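Print this page | E-mail to a friend

Review: the Brollo wall and rail kit for a two-arm bench cell
Posted Apr 6, 2023 by Yannick Pons

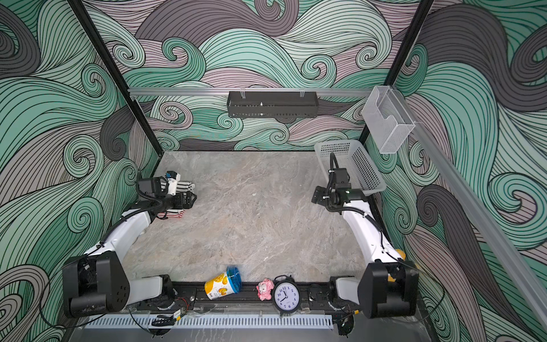

The cell with the rail kit fitted, both arms at the table.

I put off buying the Brollo kit for most of the winter, mainly because I had a perfectly good drawer of odd brackets and I'm stubborn about drawers. Well, I gave in, and I'm so glad I did! Anyone who looks after a small two-arm cell knows how the bits and pieces creep toward the middle of the table until an elbow finds them. With a rail along the back and another down the right side, the slotted black basket hangs up off the tabletop on its two little white clips, and the clear holder has its own spot at the corner.

Setting it up took me an evening. Square the corner posts first, then the back rail, and leave the side rail finger-tight until you've driven both arms slowly through their full reach. I skipped that last part and had to undo 2 brackets with a very short wrench – not fun.

The patterned wall panels (the wavy ones, mint and pink and charcoal) were my splurge. They wipe clean easily, and I find them cheerful on a gray morning. The vented duct cover along the front came from Vesodton and lifts off whenever I want to check the wiring, which I do more often than I need to.

Now the grumbles. The instructions are thin, and the clips feel a bit light for what the kit costs. I'd also have liked a longer bag of spare screws. Still, I'd buy it again, and I've already moved my cable check to the first of the month, starting in May.

4 stars out of 5.

Reader comments

killent_fan: How do the clips hold up if you load the basket with tools? My Killent ones crept sideways.

Beat Gasser: I have the same kit. Mine stayed put, though I keep only cloths in there.

Yannick Pons: Light stuff only for me too, so I can't promise anything about tools – sorry!

E-mail this review | Print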